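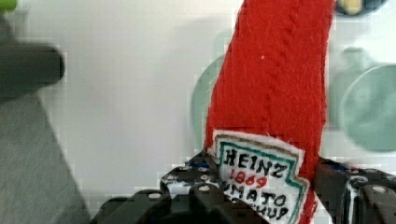
Plush ketchup bottle with a stitched-on label.

11/02/2024

Up early to deal with the phone. Plisex has been telling me for weeks that my version would stop working, and last night it did. It opened to a gray page with one button, Update, and the button went to the store page, and the store page said my phone was not compatible. The phone is old but everything else on it runs.

I made coffee and read the store page properly. The small print says the new Plisex needs a newer system than the one I have. I had an update for the phone itself waiting in settings and had been putting it off because there was never enough room for it. So the first job was making room.

Deleted two games I don't play, a bus app for Tudberg from when I was going over there every week, and a flashlight app that I must have put on before I knew the phone had its own. Still short. The photos were the real problem. I had 438 pictures in the album I use for listings, most of them things that sold long ago. Four angles of the same lamp. The inside of a coat. I copied the whole album to the laptop with the cable, checked that a handful of them opened, and then cleared it off the phone. That was enough.

The system update took most of the morning. It got stuck on the logo for so long that I started looking up what to do when it gets stuck on the logo, and while I was reading it came back on. All the icons have rounder corners now. The alarm sound has changed too and I'll have to look for the old one.

Then Plisex installed with no trouble and asked me to sign in. I did not know my password. I have been signed in since I first put it on and never needed it. The reset email went to the old address, the one from the internet company in Ustberg that I left. I can still get into that mailbox on the web but only from the laptop, and the link in the email is good for ten minutes and wants to open in the app, on the phone. I tried it on the laptop and got a page telling me to open it on the phone. In the end I forwarded the message to my current address and opened it on the phone from there, and it took it. New password is written in the back of this notebook.

First thing I did once I was in was change the email on the account. Should have been done in May when I moved everything else over.

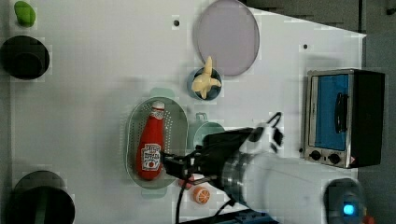

Reading time: 7 minutes

The new version is laid out differently. Buying and selling used to be one screen with a switch at the top. Now they are separate tabs along the bottom, with a third tab called Following that shows me things from sellers I bought one item from years ago. Selling is the last tab, on the right. I keep hitting the wrong one.

My active listings all came across. My drafts did not. I had nine or ten drafts, mostly kitchen things and the box of bike lights, with the descriptions written out and the measurements in them. There is a place called Unfinished where you would think they'd be, and it was empty. I looked on the website from the laptop and they weren't there either. The help page says drafts made in the old app were kept on the phone only and "may not be available after updating." It would have been good to see that on the gray page with the one button.

I don't think it's worth being mad about. Most of those drafts had been sitting for a long time and if I had wanted to sell the things I'd have put them up. I'll redo the bike lights and the two mixing bowls. The rest can go in the donation bag.

Redid the bike lights before lunch to see how the new form works. Notes for myself, so I don't have to figure it out again:

The title comes first and it suggests a category as you type. It put the bike lights under Car and Truck, Lighting. You can change it, but only before you add photos. After that it's grayed out and you have to start over.

Photos can be picked all at once now. In the old one you had to add them one by one. The first one you tap is the cover, and you can drag them into a different order with your finger, if you hold down long enough.

Condition is five choices and no box to explain. The explaining goes in the description.

Shipping is the part that changed the most. Before, I typed in a price and that was that. Now it wants a weight and a box size and works out the price itself. I weighed the lights on the kitchen scale and it rounded up to the next step. There is a setting called My Own Rates near the bottom of the shipping page that brings back the old way. I turned that on. It did not stay on for the second listing, so it has to be done every time, or I haven't found the right switch.

Lunch was soup and the end of the bread.

In the afternoon somebody bought the brass hooks, the ones that had been up since spring. The sound it makes for a sale is new, a kind of double knock, and I went to the front door. I'll change that too when I find the alarm.

Packed the hooks in a padded envelope and used the new label feature. You pick the carrier, and it gives you a code on the screen in place of something to print. I liked this, as the printer has been streaking. I walked it over to the Ghiță counter by the station in Ustberg, the one that takes parcels in the back of the stationery store. They scanned the phone twice and it wouldn't read. The clerk asked me to turn the brightness up and it read right away. So: brightness up before getting to the front of the line. The receipt came by email before I was out of the door.

While I was there I bought tape and a pack of envelopes. They had packs of 100 and packs of 200 and I took the smaller one. I don't sell enough to need the other.

Walked home the long way past the canal. Cold and clear. The leaves on that side are mostly down. 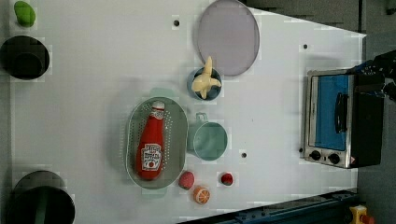 When I got back there was a message from the buyer asking if the hooks came with screws. The listing says no screws. I answered that there were no screws and that they take an ordinary wood screw, and got a thumbs up. The messages are a lot better in the new version. You can see the item at the top while you're writing, and it no longer jumps to the start of the conversation every time the keyboard opens. That used to drive me up the wall.

The search is worse. I looked for a replacement lid for the casserole, typed in the make and the size, and the first screen was all things I could tell were paid for by the people selling them. They have a gray word, Promoted, in the corner, very small. The old version had a few of those but they were mixed in farther down. I found a lid in the end, from a seller in Tudberg, and saved it. There is a filter for distance, hidden under the picture of the two sliders, and it remembers what you set. I'd like that for the rates.

Saved searches came over but the alerts were all turned off. I turned two of them back on, the lid and the radio, and left the others off. I was getting alerts for things I stopped wanting last winter.

After supper I went through the notification page and shut off everything except sales, messages and money. There were more than a dozen kinds. One of them is called Inspiration.

Also looked at the reviews on the store page to see if others lost their drafts. Plenty did. One person lost the drafts for a whole houseful of furniture. Someone else wrote that the update fixed a problem with photos turning sideways, and I checked and that's true for me too. Mine used to come out sideways if I held the phone upright. I gave it 2 stars and then felt that was low given the messages and the photos, and changed it to three. In the comment I said they should warn people about drafts before the update and make the shipping setting stick.

To do tomorrow: mixing bowls up, with measurements. Write the descriptions on the laptop first from now on and paste them in, so there's a copy. Ask about the lid. Find the alarm sound. Phone is at eleven percent and it was full at noon, which it never did before the system update. I read that it settles down after a day or so while it sorts through everything in the background. I'll see how it is in the morning. Charging it in the kitchen tonight as the bedroom cord is loose again.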